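About us > Our story

Welcome | Classes | The Bean Shelf | Visiting | About us | Contact

Trerkby Coffee School: who we are and how we got here
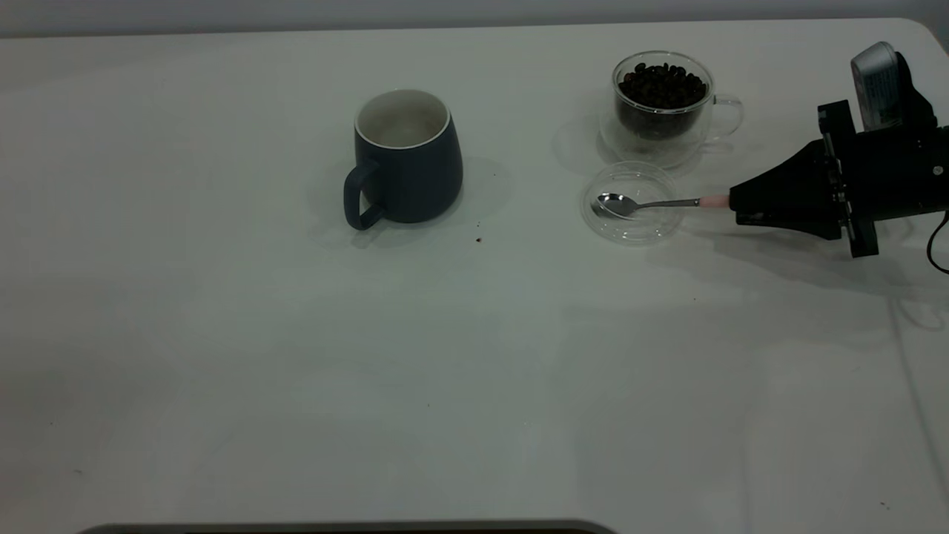
Mug, beans and spoon on one of our white tabletops.

Hello, and thanks for wanting to know a bit more about us! Trerkby is a small coffee school for people who make coffee at home. We don't train café staff and we don't run exams. People come to us with a jar of something they bought on holiday, or a grinder they were given and have never dared to plug in, and they go home able to make a cup they really like.

Most of what we teach happens at a table. You'll get beans to look at, smell and chew (yes, chew – one or two is plenty), a spoon, a mug and somebody next to you who loves talking about all of it. Milk steaming comes much later, if you want it at all.

How it started

Chathurika Weerakoon and Mirta Echeverría met in the queue at a kitchenware clearance, both after the same box of mugs. They split the box. Chathurika had been roasting in her garage on Espinoza Road for a few years by then and was giving most of it away, and Mirta had taught adult evening classes in pottery and, before that, in bread. The first coffee class was in Mirta's dining room with three people in it, one of whom was her brother-in-law. The sugar bowl got knocked over, the kettle was far too slow and everyone stayed until nearly eleven.

By the next July they had taken on the lease at 271 Udholm Lane, which used to be a shop selling curtains and still had the rails up. We kept two of the rails. The aprons hang on them.

The tables

People do ask about the tables! When we moved in we had dark ones, very handsome, and they were hopeless. You couldn't see what you'd spilt, you couldn't see the colour of a roast against them, and beans that rolled away stayed lost until somebody found them with a sleeve. Naledi Pretorius, who had joined us to teach the Saturday-morning crowd and now runs the whole class programme, pushed for white. She was right. Put a dark roast and a light roast side by side on a white table and you'll see the difference from across the room.

They do show every crumb, and we wipe them down between groups, but you can't work with coffee all day without bits of bean turning up. Please don't worry about making a mess. Everyone does, teachers included.

What we keep on them

We like ordinary things that are nice to hold. There's always a blue mug or two about, and beans get put out in clear glass so that you can look at them from the side as well as from the top. Double-walled glass is lovely for this. A cupful of shiny, nearly black beans in one of those looks good enough to eat, and the gap between the walls sets them off beautifully.

Then there are the little clear bowls. We use them for spooning out small amounts, for passing beans along the table and for putting a spoon down in when you need your hands. Every place gets one. If you come to the Oltska class (more on that below) you'll get through a whole stack of them in a morning and help wash up afterwards.

We teach spoons before we teach scales. Cristóbal Salinas, who looks after our beginners, has strong feelings on this. He wants you to scoop, look, scoop again and get a feel for what a spoonful of your own beans looks like, and only then check it. A big pale bean and a small oily one fill a spoon very differently. After an hour or so of this people get surprisingly good at it, and rather competitive.

Our classes

First Cup is for complete beginners. Bring any mug from home, the one you use every day, so that we can help you make the right amount for it.

Beans by Eye is all about looking: colour, shine, size, broken ones, odd ones. No brewing until the last half hour.

Oltska is our long tasting morning, named after the boat Chathurika's grandfather-in-law kept and never finished painting. Lots of small samples, lots of notes, and a proper lunch.

Bring Your Own Grinder does what it says. Cristóbal will take yours apart with you and (nearly always) put it back together.

Who you'll meet

Chathurika still does all our roasting, and will talk to you about it for as long as you'll let her. Mirta teaches Oltska and makes the lunch. Naledi plans the classes and answers most of the emails. Cristóbal has the beginners. Soledad Rivadeneira runs the Bean Shelf, our small shop by the door, where you can buy beans in 500 g bags and, when we have enough, the same mugs and glasses we use in class. She also knows which bus you need.

Where we are now

We've kept the groups small and we mean to carry on that way. What has grown is the number of people who come back, often with a friend or a mum or a neighbour, and we're so pleased about that. Some of our regulars have done First Cup more than once just because they enjoy the company.

If you'd like to look round before booking, do drop in when the door's propped open. There'll be something in the pot, and you're very welcome to pull up a chair and have a cup with us.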